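# Stop Moving the Cell to Fix the Stack

Most of the service calls we get on the two-arm bench at Dreltthorpe are written up the same way: "stack off, re-teach." Someone jogs the arms, nudges the taught points until the yellow cube lands square on the red one, saves, and closes the ticket. By Friday it is off again. My position is that re-teaching should be the last thing done to a stacking cell, and that on our bench it should need a second signature.

The bench is plain: white top, black pad as the datum for the bottom cube, three cubes, two arms. A taught point on that bench carries four other things inside it: pad position, wrist seating, cable drag and the state of the surface. When any of these drifts and the operator answers by moving the point, the drift is now stored in the program. Do that 6 times and the program describes a bench that no longer exists.
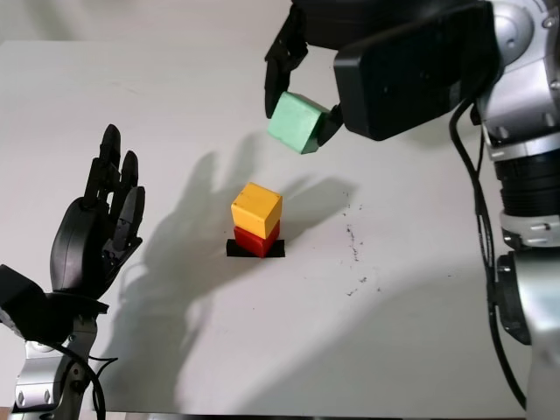
Rotation of the upper cube is the usual complaint. A small twist between two cubes says very little about the arm. It can come from the grip, from the release, or from a bump after release. I would want the pad checked against its marks and the cubes swapped for the reference set before anyone opens the teach screen. Cubes scuff at the edges, and a worn cube does not sit in the fingers the way a new one does.

Our log holds 93 stack faults since the bench was commissioned. Nearly 2000 cycles were run in August alone, so the rate is nothing dramatic. What bothers me is that the log cannot say how many were arm faults, as the evidence was taught over each time.

The order I would enforce:

1. Stop, leave the cubes where they are, and photograph the pad.
2. Wipe the top. Dark specks and crumbs on a white surface are easy to see and easy to ignore, and a cube set down on one will tilt.
3. Look at the cable loops at both wrists through the full reach. A loop that pulls at one end of travel gives a repeatable error that looks exactly like a bad point.
4. Check the wrist fasteners on both sides with the torque driver, and log the values.
5. Run the thumb-contact test on the left hand against the stacked pair, with the third cube parked to the right.
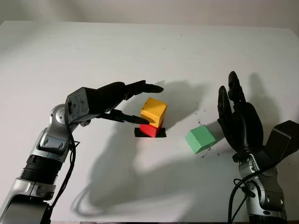 6. Only then compare the taught points with the Pristau baseline file. If they differ, restore the baseline before changing anything.

The objection from Grellton is time. Their crew can re-teach in minutes, and the list above takes longer. That is true for one call. They also re-teach the same points again the following week, and none of that time is charged against the method.

The other objection is that 2 arms sharing one small work area need frequent correction by nature. I don't accept it. The Lâm bench has the same layout and runs from its baseline file. Its crew cleans the top at the start of each shift and keeps its hands off the points.

I would also lock the pad down with dowels. It costs one drilled plate, and it removes the one reference on the bench that a sleeve can move.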